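작업 노트, 10월 일요일
Brerkside 작업실, 긴 작업대
쓴 사람: Vibeke Bach
같이 본 사람: Jhair Villanueva (오전), Shirin Karimi (오후)

오늘 한 일은 선반 299번의 데스크톱 본체를 열고, 안을 확인하고, 분해 순서를 정하는 것이다. 지난번에 제가 순서를 안 적고 시작해서 나중에 나사를 어디에 쓰는지 몰랐다. 이번에는 먼저 적고 그다음에 뺀다. 한국어로 쓰는 것이 아직 느리지만 이 노트는 모두가 읽으니까 한국어로 계속 쓰겠다. 이상한 표현이 있으면 연필로 고쳐 주세요. 볼펜은 안 됩니다.

오전 9시 조금 전에 시작했다. 본체를 선반에서 내려서 작업대에 옆으로 눕혔다. 세워 놓고 열면 옆판이 마지막에 갑자기 떨어지는 일이 있다. 눕히면 옆판을 위로 들면 끝이다. 전원 코드는 선반에 있을 때부터 연결되어 있지 않았고, 그래도 전원 버튼을 길게 한 번 눌렀다. Jhair가 이것을 항상 하라고 했고 저도 이제 습관이 되었다.

옆판 안쪽에 먼지가 얇게 있었다. 압축 공기는 작업대에서 쓰지 않고 문 밖에서 쓴다. 오늘은 부드러운 붓만 썼다. 붓은 정전기 방지용 검은 손잡이 붓이고, 나무 손잡이 붓은 목공 쪽의 것이다. 지난달에 두 개가 바뀌어서 톱밥이 메인보드 위에 떨어진 일이 있었다.

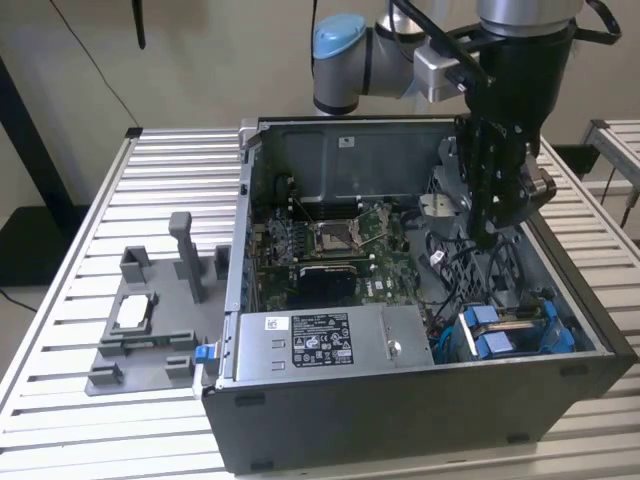

옆판을 뺀 본체. 메인보드 가운데의 CPU 소켓은 비어 있음.

CPU는 우리가 뺀 것이 아니다. Cudby에서 받을 때 벌써 없었다. 인수표에는 "프로세서 없음, 나머지 확인 안 됨"이라고 한 줄만 있었다. 그래서 오늘 첫 번째 확인은 소켓이다. 확대경으로 네 모서리에서 가운데 쪽으로 천천히 보았다. 굽은 핀은 못 찾았다. 그러나 조명이 한쪽에서만 오니까 그림자 때문에 확신은 없다. Shirin이 오후에 다시 보았고, 같은 의견이다. 소켓용 플라스틱 덮개가 서랍에 있으면 씌우고 싶은데, 크기가 맞는 것을 못 찾았다. Curkano 상자에 여러 종류가 섞여 있다고 들었다. 다음에 찾아볼 것.

덮개가 없는 동안의 규칙:
소켓 위로 손이나 공구를 지나가게 하지 않는다.
나사는 소켓에서 먼 쪽부터 푼다.
먼지 붓은 소켓 안에 절대로 넣지 않는다.
자석 드라이버는 써도 되지만, 나사를 붙인 채로 보드 위를 지나가지 않는다.

두 번째 확인은 전원 공급 장치. 은색의 긴 상자이고 본체의 앞쪽 아래에 길게 누워 있다. 위에 검은 라벨이 있어서 정격을 읽을 수 있는데, 저는 오늘 숫자를 옮겨 쓰지 않았다. 글씨가 작고, 제가 전에 5와 6을 잘못 옮긴 일이 있다. Shirin이 라벨을 직접 읽고 부품표에 쓰기로 했다. 두 사람이 따로 읽고 비교하는 것이 제일 좋다.

전원 공급 장치를 빼기 전에 할 일은 케이블이다. 보드와 드라이브 칸 사이에 검은 케이블이 많이 엉켜 있다. 처음 볼 때는 다 같은 케이블처럼 보여서 조금 걱정했는데, 하나씩 손가락으로 따라가면 그렇게 어렵지 않다. 중요한 것은 당기지 않는 것이다. 케이블이 아니라 커넥터의 몸을 잡고, 걸쇠를 누르고, 조금 흔들면서 뺀다. 걸쇠가 안 보이는 쪽에 있을 때가 많다. 그때는 작은 거울을 쓴다. 거울은 왼쪽 두 번째 서랍, 핀셋 옆.

케이블마다 종이 테이프를 붙이고 번호를 쓴다. 번호는 보드 쪽과 장치 쪽에 같은 것을 쓴다. 저는 처음에 보드 쪽에만 썼는데 Jhair가 보고 웃었다. 빼고 나면 반대쪽 끝이 어디에서 왔는지 모르게 되기 때문이다. 맞는 말이다. 테이프는 흰색이 아니라 노란색을 쓰는 것이 좋겠다. 본체 안에 흰 스티커가 있어서, 흰 테이프는 멀리서 보면 원래 라벨 같다.

테이프의 접착제에 대해서: 작년의 파란 테이프는 떼면 끈적한 것이 남았다. Kovalchuk에서 산 노란 종이 테이프는 하루 붙였다가 떼도 깨끗했다. 일주일 이상은 시험해 보지 않았다.

점심 전에 Rocío Ayala가 와서 이 본체를 어디에 쓸 것인지 물어봤다. 아직 정하지 않았다고 대답했다. 가능성은 두 가지인데, 하나는 부품으로 나누는 것, 다른 하나는 맞는 CPU를 찾아서 수업용으로 다시 쓰는 것이다. Rocío는 수업용이 좋다고 한다. 사람들이 안을 보면서 이름을 배우기에 좋은 크기이고, 손이 들어갈 자리도 있다. 저도 찬성이지만 메인보드가 사는지 모르니까 약속은 안 했다. Gholamreza Najafi에게 맞는 CPU가 있는지 메일을 보냈다. 답은 아직 없다.
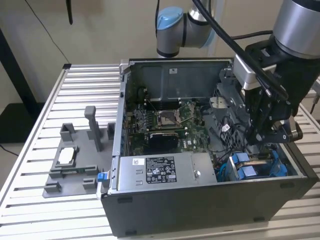 그래서 분해 순서를 두 가지 경우에 다 쓸 수 있게 정하기로 했다. 부품으로 나눌 때는 끝까지 가고, 수업용일 때는 4번에서 멈추면 된다.

순서 (초안, Jhair와 같이 정함):
1. 시작 상태를 적는다. 케이블의 길, 빠진 나사, 이상한 자국.
2. 케이블에 번호를 붙인다. 아직 아무것도 빼지 않는다.
3. 드라이브를 캐디와 함께 뺀다. 드라이브의 케이블을 먼저 분리하고, 그다음에 캐디.
4. 먼지를 청소하고, 보드를 눈으로 검사한다.
5. 전원 커넥터를 보드에서 분리한다. 큰 것이 먼저, 작은 것이 나중.
6. 전원 공급 장치를 뺀다.
7. 보드를 뺀다. 이것은 반드시 두 사람이 있을 때.

3번에 대해 조금 더 쓴다. 저는 처음에 전원 공급 장치를 먼저 빼자고 했다. 무겁고 크니까 없으면 편하다고 생각했다. Jhair는 드라이브가 먼저라고 했다. 이유는 데이터이다. 드라이브에 전 주인의 자료가 있을 수 있으니까, 작업 중에 오래 본체에 두지 말고 빨리 빼서 잠그는 상자에 넣어야 한다. 저는 기계적인 순서만 생각했고 이 문제는 생각하지 못했다. 앞으로 모든 본체에서 드라이브를 먼저 한다.

드라이브를 뺀 다음에 할 일: 선반 번호를 쓴 봉투에 넣고, 잠그는 상자에 넣고, 상자 위의 종이에 이름과 시간을 쓴다. 내용을 열어 보지 않는다. 지우는 일은 Gholamreza만 한다. 궁금해도 연결하지 마세요.

6번에서 조심할 것. 이런 본체는 전원 공급 장치가 나사만으로 고정된 것이 아닐 수 있다. 나사를 다 풀었는데 안 움직이면 힘을 쓰지 말고 걸쇠를 찾는다. 왼쪽 끝에 파란 걸쇠가 하나 나와 있는데, 무엇을 푸는 것인지 저는 아직 시험하지 않았다. 시험하면 이 페이지에 결과를 쓰겠다. 비교를 위해서 적어 두면, 옆 선반의 비슷한 전원 공급 장치는 우리 저울로 1,668 g이었다. 한 손으로 들 수 있는 무게이지만, 보드 위에 떨어지면 보드가 끝난다. 두 손으로 든다.

나사에 대해. 지난번 본체는 나사를 한 컵에 다 넣었고, 조립할 때 3개가 남았다. 어디의 것인지 지금도 모른다. 컵은 이제 쓰지 않는다. 달걀 상자에 칸마다 단계 번호를 쓰고, 그 단계의 나사만 넣는다. 뚜껑을 닫을 수 있어서 밤에 두고 가도 괜찮다. 달걀 상자가 더 필요하니 집에 있는 분은 가져와 주세요. 종이 상자가 좋고, 플라스틱 상자는 정전기 때문에 안 좋다.

오후에 Shirin과 함께 드라이브 쪽을 보았다. 파란 플라스틱 부분이 손으로 잡는 곳이다. 공구가 필요 없는 구조처럼 생각되지만, 오래된 플라스틱은 갑자기 부러진다. Shirin은 전에 다른 본체에서 비슷한 손잡이를 부러뜨린 적이 있어서, 양쪽을 같은 힘으로 누르라고 여러 번 말했다. 한쪽만 누르면 캐디가 비스듬하게 되고 안에서 걸린다. 걸렸을 때는 당기지 말고 다시 끝까지 밀어 넣은 다음에 처음부터 한다.
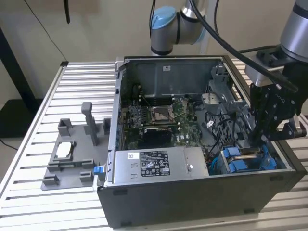 드라이브 칸. 파란 캐디 두 개, 그 사이에 은색 하드디스크.

케이블 하나가 회색 드라이브 칸의 금속 가장자리에 닿을 만큼 가깝게 지나간다고 Shirin이 말했다. 만져 보니까 피복은 괜찮은 것 같다. 다시 조립할 때는 가장자리에서 조금 떨어지게 묶는 것이 좋겠다. 금속 가장자리는 손에도 위험하다. 저는 드라이브 칸 뒤로 손을 넣을 때 얇은 장갑을 낀다. 두꺼운 장갑은 걸쇠를 느낄 수 없어서 안 쓴다.

질문으로 남은 것:
- 소켓의 레버. 작업하지 않을 때 열어 두는가, 닫아 두는가? 저는 닫는 것이 안전하다고 배웠다. Jhair는 CPU 없이 닫는 것도 싫다고 한다. Gholamreza에게 물어볼 것.
- 검은 방열판을 떼는가? 수업용이면 그대로 두고 싶다. 다시 붙이려면 새 열전도 재료가 필요한데, 지금 서랍의 튜브는 굳었다.
- 보드의 배터리. 전압을 재지 않았다. 다음에 첫 번째로 잰다. 측정기의 빨간 선이 가끔 끊기니까 두 번 잴 것.
- 가는 파란 선은 어디로 가는가? 제가 끝까지 따라가지 못했다. 모르면 빼지 않는다.

공구 메모. 2번 십자드라이버의 끝이 많이 닳았다. 나사 머리를 망가뜨리기 전에 바꿔야 한다. 제가 주문 목록에 썼는데 누가 벌써 샀으면 지워 주세요. 접지 손목띠는 두 개 중에 하나만 믿을 수 있다. 나쁜 쪽에 빨간 실을 묶어 놓았으니 그것은 쓰지 말 것. 확대경은 쓰고 나서 꼭 덮개를 닫는다. 오늘 아침에 먼지가 많아서 저는 처음에 소켓에 얼룩이 있는 줄 알고 놀랐다. 렌즈의 먼지였다.

단어 메모 (저를 위해서): "빼다"와 "떼다"를 자주 틀린다. 커넥터는 빼다, 스티커와 방열판은 떼다. "풀다"는 나사. "분리하다"는 다 되는 것 같다. Shirin이 "걸쇠"라는 단어를 가르쳐 줬다. 전에는 계속 "그 작은 클립 같은 것"이라고 썼다.

오후 5시에 끝냈다. 5번부터는 수업용인지 부품용인지 정해진 다음에 한다. 본체 위에는 정전기 방지 천을 덮었다. 천 위에 컵이나 공구를 놓지 마세요. 옆판은 작업대 밑에 세워 두었고, 선반 번호를 종이 테이프로 붙였다.

V.B.

(연필로 추가, J.V.) 레버는 그대로 두세요. Gholamreza가 오면 같이 봅시다. 드라이버는 샀음, 문 옆 상자에 있음.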